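The wash trial that stopped at load 24

Kernwood laundry gallery, put together by Hạnh Đoàn

We had planned a calm Tuesday in our test room at Flillumholm. The humanoid should take washing between the basket and the front-loading machine, load after load, and we should only watch and write notes. At load 24 the left wrist reported error 471, which means the motor current was too high for too long. The arm held its position and we pressed the stop. No person was near the machine and nothing was broken, but we take such an error seriously.
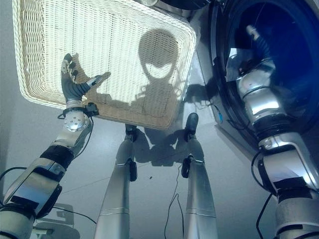 The log shows that the current was rising slowly during the whole morning, and the warning limit was set too high to catch it. My colleague Đàm had asked for a lower limit in October. I must admit that I put his request aside, as the numbers looked fine to me at that time.

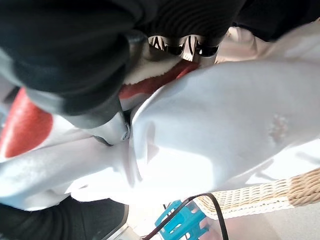
White cloth and some red fabric under the gripper, with the rim of the basket below.

Soft things are difficult for this hand. When a fold goes between the finger and the joint, the controller feels resistance and pushes more, and the current goes up. We suspect this is half of our problem. The other half may be the cables, and we will check how freely they move when the wrist turns.
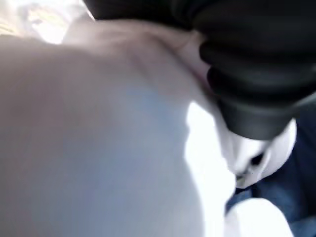
Very close to the work: black ridges of the gripper pressing into pale material.

Until the check is finished we run with these rules. The warning limit is now 2470 mA. After 2 warnings the trial ends for that day, also if the robot could continue. Everybody stays outside the floor line while the arms have power, and the stop button is in the hand of one named person.

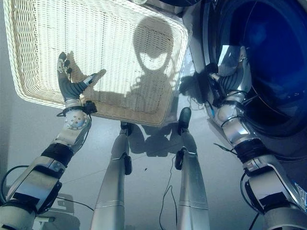 Media and contact

The full error log can be requested from Hạnh Đoàn at Kernwood. Please write "wrist 471" in the subject, so that I find your message faster.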